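19 December 2018

Six days to Christmas and I have done nothing. Writing this at the kitchen bench with the fan on me. 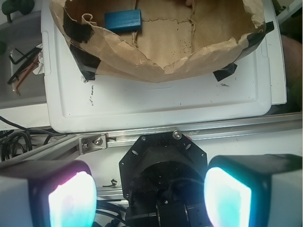
Brown paper, black tape, one blue block.

Right. The garden. Promised myself I'd write the garden down properly this year so that next December I don't stand there like a stunned mullet wondering what I planted and when.

Up before six. Already warm. Hose on the tomatoes first, then the beans, then the poor old lemon, which has dropped most of its baby fruit again. Mum would say feed it. I have fed it. I've fed it and watered it and spoken to it nicely. Chicken poo, blood and bone, the lot. Leaves good, fruit rubbish. Will give it till autumn.

Tomatoes – the early ones are going red from the bottom up. Picked 18 this morning, mostly small, two with splits from that dump of rain last week. Split ones went straight on toast with too much salt. The late ones are still hard and green and I've run out of stakes, so they're leaning on the fence like blokes outside a pub. Must get more stakes. Must get twine. Used the last of the twine on the sweet peas in October and the sweet peas carked it anyway.

Beans are mad. Can't keep up. Left a bag on Mr Hirano's step and he came straight back over with zucchinis, which is the last thing anybody on this street needs. Yoshinori Hirano, eighty-something, shirt buttoned to the neck in this heat, and his garden makes mine look like a vacant lot. He waters at night. I've always been told never to water at night. He says his father did it and his father's eggplants were enormous. Can't argue with an eggplant.

Asked him about the lemon. He looked at it over the fence for a good long while and said "too much love". So there we are.

Drove into Clelberg after brekkie for mulch and Christmas bits, which was a mistake, everyone else had the same idea. Car park full right out to the road. Found a spot behind the chemist and walked. Nursery had sold out of pea straw! In December! The girl offered me sugar cane mulch instead, so took seven bags of that and had to put the seats down. Ute would be nice. Gus has a ute. Gus never offers the ute.

Also got: stakes (yes), twine (no, forgot, only realised at the lights), a punnet of basil, a tin of shortbread for the postie, wrapping paper with koalas on it, fly screen for the laundry window. Forgot the ham order. Rang from the car and the butcher said it's fine, they've got me down, pick up on the 24th before noon. So I HAD ordered it. No memory of this whatsoever.

Mayu rang while I was carting mulch. She and Kohei are coming up on the 23rd now, a day earlier, on account of his work shutting early. Lovely, but the spare room is full of seed trays and the old telly. She wants to know what to bring. I said nothing. She said she's bringing a pavlova. I said then why did you ask. Kohei is off dairy at the moment so there'll have to be some other pudding as well, mangoes probably, or that sorbet Todor makes if he can be talked into it.

Rang Todor. He can be talked into it. He wants limes. I have no limes, I have a lemon tree with no lemons on it. Added limes to the list.

Spread mulch from eleven till I felt a bit crook and had to sit down under the tap. Silly. Should know better at my age, hat on or no hat. Lay on the lounge room floor with a wet tea towel on my face and listened to the cricket. Cup of tea, a Lallura orange, half a packet of Sikder ginger biscuits. Good as new, nearly.

Four bags spread, three to go. Noticed when I was down at ground level that the strawberries have sent runners right under the path edging and come up in the gravel, healthier than any of the ones I've been fussing over. Left them. Something has been having a go at the fruit though. Slaters I think, or a blackbird. Netting is in the shed somewhere behind the Bratodeck chairs, which have to come out for Christmas lunch anyway, so that's one job that does two.

Shed very bad. Went in for the netting and stayed an hour and a half. Found: secateurs I'd replaced twice, Dad's rain gauge, half a bag of cement gone solid, the nativity donkey with the ear off. No netting. Put the rain gauge up on the post by the gate. Dad wrote the rain in a notebook every morning of his life, or it felt like that. One whole year he got 964 mm and underlined it three times. I've still got that notebook. Looked at it for longer than I meant to. His sevens had the little line through them, I'd forgotten that.

Might do it too. Rain today: nil. There, started.

Gus dropped by at four, "just passing", wanting tomatoes. Gave him beans. Gave him a zucchini as well while he was looking the other way. He reckons it'll be over 100 on the old scale by the weekend and that I should put shadecloth on the capsicums now and not wait till they're cooked. He's right, annoyingly. Lost the lot last summer in one afternoon, went to work and came home to soup. Asked him outright about the ute for the tip run. He said he'd see. Which is Gus for no, or Gus for turning up at seven in the morning without telling me.

Capsicums – old sheet pegged over them for now, the yellow one with the daisies. Looks ridiculous. Mr Hirano has not commented but I saw him see it.

Tea was beans (obviously), a boiled egg, the rest of the tomatoes. Basil went in the big pot by the back step, watered in, flopped immediately, hopefully just sulking. Last year's never came good and I blamed the pot, so this is the same pot, bit of a test.

Things I want to remember for next year, before I forget and before my eyes shut:
Stagger the beans. Three weeks between rows. You say this every year.
No sweet peas on the west side, it cooks.
Buy pea straw in November.
Garlic was good, do the same again, same bed even though you're not meant to.
One zucchini plant. ONE. Or none and rely on next door.
The little striped tomato from the swap table is the best thing in the garden and I didn't write down the name. Save seed. Ask at the swap.

Cards still not written. Meant to do ten tonight. Did the one to Aunty Bev and then got distracted by the seed catalogue, there's a purple podded pea in there, four pages of pumpkins. Don't need any pumpkins. Circled two.

Window's open and it's finally moving a bit of air. Can hear the sprinkler going next door, him at it again in the dark. Went out and gave the lemon a bit of a drink. Only a small one.

Tomorow: limes, twine, spare room, the cards, ring the vet about the cat's tablets before they close for the break. Last three bags of mulch EARLY, before eight, then inside.

Bed.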